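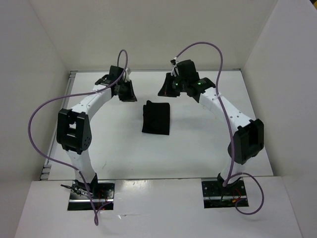
Work on the cloth-folding station at the Adier textile lab in Irkstead has restarted after a fault on 31st July, when one of the station's two robot arms dropped without warning and struck the table. No one was hurt. The lab shut the station down the same morning and kept it off while staff looked for the cause. The two arms stand on separate mounting plates and reach in over a black cloth from either side, each with a purple cable that loops high over the gripper and comes back down along the links to the base. That cable is where the trouble was found, according to a short report the lab sent to its partners.

The arm had completed 154 folds in a planned run of 174 when it lost power at the elbow joint. With nothing holding the joint, the upper part of the arm came down under its own weight. The gripper hit the tabletop and dragged the cloth a short way before the other arm stopped.

Emília Jireš, who manages the lab, said the second arm should have stopped at once. It kept moving for 6 seconds.

"A dropped arm is bad but we had planned for it," she said. "The other one carrying on is the part I was unhappy about. If somebody had reached in to grab the cloth, they would have had their hand next to a moving gripper."

Technician Ajith Joseph was at the control desk and pressed the emergency stop. By then the second arm had already come to rest by itself. He told the inquiry he had first taken the noise for a door.

The report puts the power loss down to a connector that had worked partly out of its socket. Each time the arm reached to the far corner of the cloth, the loop of cable pulled tight and tugged on the plug. The cable had been replaced in early July with one slightly shorter than the original, and the longest reach in the folding program was not tried again after the change. The spare was ordered from the usual supplier, MacPherson, and matched the length written on the lab's own parts list. The list was wrong.

The delay in stopping the second arm was a software matter. The program waited for several missed messages from one arm before it halted the other, a setting left over from early testing when messages were often lost. Tymofii Dovhaniuk, who wrote most of the control program, has cut the wait so that a single missed message now stops both arms. He said this will mean more false stops, and that the lab will live with them for the time being.

The damaged gripper had a bent finger plate and has been repaired. The elbow joint was opened and checked and went back into service. The table needed no work.

Several other changes were made before the restart:

Both cables were swapped for longer ones and the parts list was corrected.

The plugs at the joints now have locking clips.

Whoever changes a cable has to move the arm by hand through its full reach, with the power off, and sign the log before it is switched on.

The arms run at reduced speed for the first 8 folds of any session.

The lab also considered fitting brakes that would hold the joints if power fails. Jireš said these would add weight the present arms are not built to carry, and the question has been put off until the next version of the station.

Yasaman Shirazi, the safety officer at the Stavamdale site, where a second station of the same design is in use, said its cables were checked the day she received the report. One plug there was also found to be loose, although that station had not shown any fault. It was fixed and the station was back in use by the afternoon. She has asked that the two sites share their repair logs, which until now were kept separately.

The folds completed before the fault will be kept in the project's results. The unfinished part of the run is to be done again from the start at the lower speed, with Zakhar Palamarchuk in charge of the repeat.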